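Estação de trabalho recondicionada Hevus 702: vale a pena para gravar em casa?

Comprar computador usado de empresa virou alternativa comum para quem monta estúdio pequeno. A Hevus 702 é uma torre com processador de servidor, vendida recondicionada pela Rocha por 2000 reais, sem monitor. Usamos a máquina como computador principal de gravação e mixagem, sem outro de reserva. 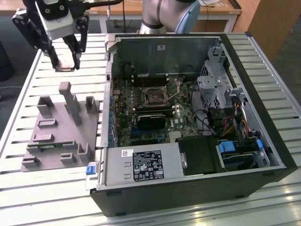 Redação Sonarville
Publicado em 18 de maio de 2016
Seção: Testes / Computadores

A torre chegou em caixa de papelão dupla, com espuma nos cantos. Vieram o cabo de força, um teclado simples e uma folha com o número de série e o resultado dos testes da loja. Não veio manual. Havia riscos na lateral e uma das tampas das baias frontais estava com a trava quebrada, coisa que o anúncio já informava.

O sistema veio instalado e ativado. A primeira providência foi apagar tudo e instalar de novo, o que levou uma tarde por causa do driver de rede, que não é reconhecido automaticamente. Quem não tiver outro computador por perto deve baixar esse driver antes e deixar num pendrive.

Desempenho

O projeto de teste foi um disco ao vivo com 111 pistas, quase todas com equalizador e compressor, mais dois reverbs de convolução em canais auxiliares. A 702 tocou a sessão inteira sem falhas com buffer de 256 amostras. Com 128 apareceram estalos nos trechos mais carregados. Para gravar voz com retorno pelo software, foi preciso congelar parte das pistas.

É o comportamento esperado de um processador com muitos núcleos e clock baixo. Mixagens grandes vão bem, mas um único instrumento virtual pesado trava antes do que travaria num computador doméstico mais novo. Quem trabalha com bibliotecas de orquestra aproveita a quantidade de memória. Quem usa um ou dois sintetizadores exigentes não ganha muito.

Ruído

Em repouso dá para esquecer que ela está ligada. Com a sessão aberta, a ventoinha traseira sobe de rotação e passa a aparecer no microfone condensador, a dois metros de distância. Resolvemos com um cabo de vídeo mais longo e a torre no corredor - solução barata, mas que nem todo apartamento permite.

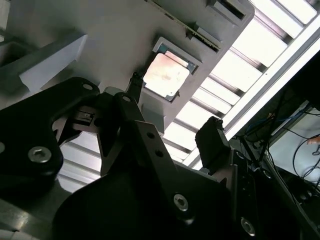
Discordo na parte do ruído, a minha só ficou barulhenta até eu mexer na curva da ventoinha na BIOS, comentou um leitor na prévia deste teste. Depois disso gravei violão no mesmo cômodo sem problema. O que me incomoda é o consumo, a conta de luz subiu já no primeiro mês.

Tentamos o mesmo ajuste. A diferença existe, e com a curva mais baixa a temperatura continuou aceitável em mixagem. Numa exportação longa, preferimos voltar ao padrão de fábrica. O consumo não foi medido.

Manutenção e expansão

A vantagem desse tipo de torre sobre um notebook é o acesso. A tampa sai sem ferramenta e sobra espaço para a mão. Trocamos o disco por um SSD e acrescentamos memória, sempre em pares iguais, do tipo indicado na etiqueta dos módulos originais.
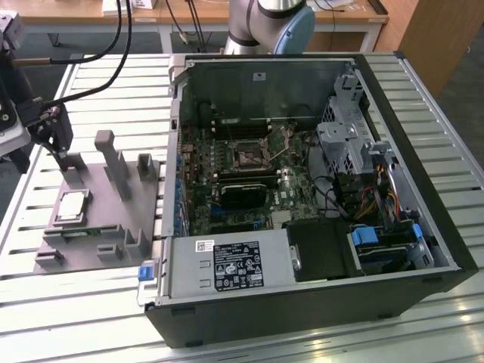
Torre deitada e sem a tampa: soquete do processador entre os bancos de memória.

A fonte é o ponto fraco. O conector não segue o padrão comum e a peça de reposição só existe usada. A Rocha informou que mantém algumas em estoque, sem garantir preço. Também faltam portas USB 3.0 na frente, e a interface de áudio teve de ficar ligada atrás.

Trocar o processador por outro da mesma família é possível, desde que a BIOS esteja atualizada. Compare o código gravado na peça com a lista de compatibilidade antes de pagar. 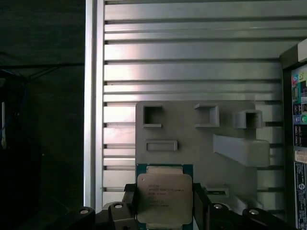 Processador visto pela face metálica; a gravação parece ser de um Xeon E5-2600 V3.

Garantia

São 60 dias, com frete de ida por conta do comprador. É pouco. A loja de Grullosano aceita a torre no balcão, mas quem mora longe precisa guardar a embalagem. O novo lote está previsto para agosto, pelo mesmo preço.

Prós: estabilidade em sessões grandes, acesso interno, preço.
Contras: fonte fora de padrão, ruído sob carga, garantia curta.
Nota: 7,5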